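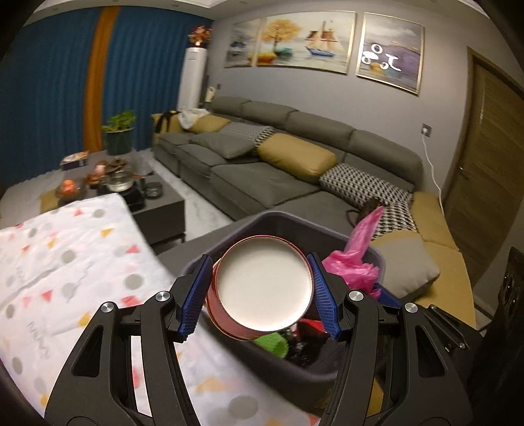 About Kemis

Posted 24 July 2022 by the Kemis office, Flollcombe
4 min read

Most tidying firms will tell you that your life is going to change. We have been in a lot of living rooms and we have our doubts. What changes is the living room, and then only if the people who sit in it agree with where things have gone.

Kemis is a home-tidying firm based in Flollcombe. We started with 3 regular households and a borrowed van, and we now work across the town and out as far as Sturdale. We sort, clear and put back. We don't sell boxes. We used to be asked about this so often that we put it in the booking form: you will not be handed a price list for matching baskets at the end of the morning.

A word about the baskets, as it explains a good deal about us. Storage is sold as the cure for clutter, and we have never been convinced. A new set of tubs mostly lets a family keep everything it already had, with lids on. The plain plastic bin on the living room floor does more work than any of them. Tins go in it, and carrier bags, and odd bits of fabric, and whatever was on the sofa when the doorbell rang. People apologise for that bin before we have our shoes off. We wish they wouldn't. It shows us what gets used in the room and has no home of its own, and we would sooner start there than with a clean sheet of paper and a talk about goals.

So the first visit is dull. We tip out one bin, or one drawer, and go through it with you. A tin with a lid might be tea, or buttons, or foreign coins, or empty. If it's tea it ought to live by the kettle. If it's buttons we will ask when you last sewed one on, and we will believe the answer, more or less.

Coffee tables are the second job and usually the longer one. We don't hold with the bare table you see in catalogues. If a household drinks tea at its table, then the pots and cups belong there, and clearing them off to the kitchen for the sake of a photograph only means somebody carries them back by evening. What we do ask is that the table be for one thing. Tea things and fruit, fine. Tea things, fruit, post, batteries and a half-finished jigsaw, less fine.

Blankets on the floor we treat as furniture. If there's one down for sitting or playing on, it stays down and we work round it. We have seen too many folded into a cupboard by well-meaning helpers and dragged out again the same night.

We are also wary of rules. There's a popular one about throwing out anything you haven't touched in a year, which would cost most people their passport and their Christmas lights. There's another about holding a thing and waiting to feel something. We have held a great many plastic bags and felt very little, and some of them were still useful.

In March we took over the bookings of Peñalver, a smaller firm that worked the Sturdale side, along with its customers and its rather better labels. Anyone who had a visit arranged with Peñalver keeps the same price and the same length of visit. We looked back over 103 past jobs, theirs and ours, before deciding what to carry on offering, and dropped the "whole house in a day" package. Few of the houses had stayed that way. It is now one room at a time, with a return visit after 4 weeks included in the fee. If the room has gone back to how it was, we'd like to see that, and we will probably change the plan before we say anything about your habits.

We cover 19 streets in Flollcombe on foot and the rest by van. We don't take on lofts, sheds or anything involving a ladder. We will take bags to the charity shop or the tip if you have agreed to each one, and we won't throw anything out while you're in another room.

Bookings are by telephone or through the form. Please tell us which room, and leave it as it is.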